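Section 4. Setting up a match day in Tresance

Use this section after you have created your club account (Section 2) and entered your squad list (Section 3). It covers adding a fixture, picking the team, running the match clock, logging goals and cards, and sending the result to the league. The screens shown in the menus are the same on phones and tablets. On a phone, some buttons are moved into the More menu at the bottom right.

You will need:

– a phone or tablet with Tresance installed and signed in
– your club's four-character league code
– the Stotex scoreboard controller, if your ground has one
– a charged battery, or a power bank for matches that may go to extra time

4.1 Adding the fixture

1. Open Tresance and tap Fixtures.
2. Tap New match. If your league publishes its schedule through Dreltik, tap Import instead and go to step 6.
3. Enter the opponent. Start typing and pick the club from the list. If the club is not listed, type the full name and tap Add as guest.
4. Set the kickoff time. Use local time at the ground where the match will be played, even if your club is in another time zone.
5. Choose the match type: League, Cup or Friendly. Match type sets the rules for substitutions and extra time, so check it before you save.
6. For an imported schedule, enter your league code and tap Get fixtures. Tick the matches you want and tap Done.
7. Tap Save.

Note: An imported fixture can be edited only by the league. If the kickoff time changes, refresh the list and the new time will replace the old one. Squad selections are kept.

Caution: Do not enter a league match by hand and also import it. The two entries are treated as separate matches, and goals logged in one will not show in the other.

4.2 Picking the team

1. Open the fixture and tap Lineup.
2. Choose a formation, or tap Free to place players yourself.
3. Drag each player from the squad list to a position. Players who are suspended are grayed out and cannot be dragged.
4. Tap the glove icon next to your goalkeeper. A lineup with no goalkeeper marked cannot be locked.
5. Drag substitutes to the bench. The number allowed depends on the match type.
6. Tap a player and choose Captain.
7. Check shirt numbers. To change one for this match only, press and hold the number.
8. Tap Lock lineup.

Once locked, the lineup is visible to the league and to anyone following your club. You can unlock it up to the moment you start the clock. After that, changes have to be made as substitutions.

If a player is hurt in the warm-up, unlock the lineup, swap the player, and lock it again. Followers will see the new lineup with no mark against the player who was removed.

Note: The squad list holds up to 28 players per team. If your club runs more than one side, set up each as its own team. A player can belong to several.

4.3 Getting ready at the ground

Sign in and open the fixture before you leave home. Tresance stores the match on the device and will run without a signal. Events you log are held and sent when the connection comes back.

Set the device down on a flat, level surface while you pair it, and leave it there until pairing is complete. 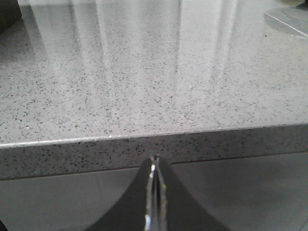

Fig. 4-1. A flat, level surface.

To pair the Stotex controller:

1. Turn on the controller and wait for the green light to blink.
2. In Tresance, open the fixture and tap More, then Scoreboard.
3. Tap Find controller. Keep the device within arm's reach of it.
4. When the controller's number appears, tap it.
5. The green light stops blinking and stays on. The scoreboard shows 0 – 0.
6. Tap Test. The home score changes to 1 for a moment and then returns to 0.

If the number does not appear, turn the controller off and on and repeat from step 3. If a neighboring field is also using Stotex equipment, you may see two numbers. The correct one is printed on the underside of your controller.

Caution: Do not tap Test after kickoff. The change is shown to the crowd and may be recorded by an automatic feed.

4.4 Running the clock

1. Tap Start when the referee blows for kickoff.
2. Tap Half time at the end of the first half. The clock stops and the break timer begins. The break is set to 900 seconds. To change it, go to Settings, then Timers.
3. Tap Start second half at the restart.
4. Tap Full time at the final whistle.

The clock does not stop for injuries. When the referee signals added time, tap the plus sign and enter the minutes. The scoreboard holds at the end of normal time while the device goes on counting.

If you start late, press and hold the clock and drag it to the right time. Events already logged keep the minute they were given.

For cup matches that are level at full time, you will be asked to choose Extra time, Penalties or Replay. Ask the referee or check your competition rules before you choose. This choice can be undone only by resetting the match.

4.5 Logging goals, cards and substitutions

Goals

1. Tap Goal under the correct team.
2. Tap the scorer. For an opponent whose lineup you do not have, enter the shirt number.
3. Tap the player who gave the assist, or tap None.
4. For a penalty or an own goal, tick the box.
5. Tap Confirm.

Own goals are logged under the team that gets the goal, then ticked as Own goal. The list then switches to the other team so that you can choose the player.

Cards

1. Tap Card, then Yellow or Red.
2. Tap the player.
3. Choose a reason from the list. Some leagues require this and some do not.

A second yellow is turned into a red by the app. Do not enter the red yourself.

Substitutions

1. Tap Sub.
2. Tap the player going off, then the player coming on.
3. Tap Confirm, or tap Add another if there are two or more changes at the same stoppage.

To correct any event, swipe it to the left in the match log and tap Edit. If a goal in the 55th minute was given to the wrong player, for example, edit the scorer and leave the minute alone. Deleting the event and adding it again will give it the current minute.

4.6 Sending the result

1. After full time, tap Review.
2. Read through the log with the other club's scorer if you can.
3. Fix any errors.
4. Tap Send to league.
5. Wait for the word Received.

If both clubs send a result and the two do not match, the league gets both and the fixture is marked Disputed. Your own copy is not changed.

Message 434 means the league has closed the fixture and is not taking results for it. Contact the league directly. Sending again will not help.

Note: Clubs using the Bhatt statistics add-on should wait for Received before opening the add-on. It reads only from matches that have been sent.

For season tables and player totals, go to Section 5.

Section last revised 12/11/19

Comments (4)

leftback_dad
The bit on own goals saved me. I had been putting them under the wrong team for half the season and couldn't see why our goal difference was off.

northendscorer
Is there any way to log a missed penalty? I can only find the tick box for ones that go in.

touchline77
@northendscorer tap More, then Other event. It's near the end of the list. Doesn't show on the scoreboard but it goes in the log.

greenkit
Controller pairs fine with my tablet but not my old phone. Same steps, light just keeps blinking. Have tried it off and on more than once.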